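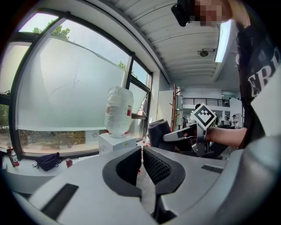 Window Bay and Water Point, Second Floor
Justetgate Building, interior record, September

Gallery 4 of 6. Photographs and notes: Areeba Yousafzai. Room survey: Aqeel Rana.

The pages in this set record the shared rooms at Justetgate ahead of the glazing work. This one deals with the curved window bay and the items kept next to it. Each picture can be ordered as a print from the Karudell office. Notes follow the survey sheets and use the same terms.

Window, general
Curved run of glazing in dark metal frames. Frosted white film on the lower panes, clear glass over it. Fine crack-like lines show in the filmed area. Trees outside on this side of the building.

Film
The survey sheet lists the film as a later addition, applied from the room side. Farooqui quoted for removal and replacement in one visit. Cleaning is with a soft cloth and plain water only; no blades or scrapers until the panes have been checked by hand. Lines in the film and lines in the glass look alike from the room, so the sheet records both as "line, cause open."

Light
Readings were taken at 8 in the morning with the ceiling lights off. The film spreads the light well and keeps glare off the desks. Widad Hamdan has asked for the same finish on the new panes, at the same height.

Water point
White dispenser cabinet in front of the window, inverted clear jug on top, red tap below the jug. Spare bottles with red caps and carrying handles are kept on the floor by the wall.
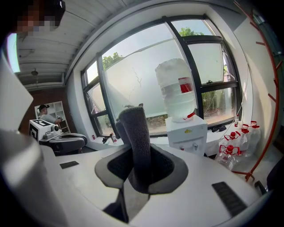
The dispenser has to move before the glaziers start. Nurnanberg needs a clear strip along the full length of the sill, and the cabinet and the spare bottles both stand inside it. The new position is on the survey plan, marked W2. Full bottles go first, then the jug comes off, then the cabinet is drained and shifted upright.

Sill
Small items only: a clear bottle, a red-and-white spray bottle and a few dark objects. All sill items are to be boxed by Friday and labeled with the room number.

Wall and rail
White wall below the window, with a small red outlet set low. The red-orange rail stays in place during the work and will be wrapped. Scratches to the paint go on Maham Niazi's defects list.

Print orders: quote gallery and picture number.
Next gallery: Stair and Landing
Previous gallery: Store Room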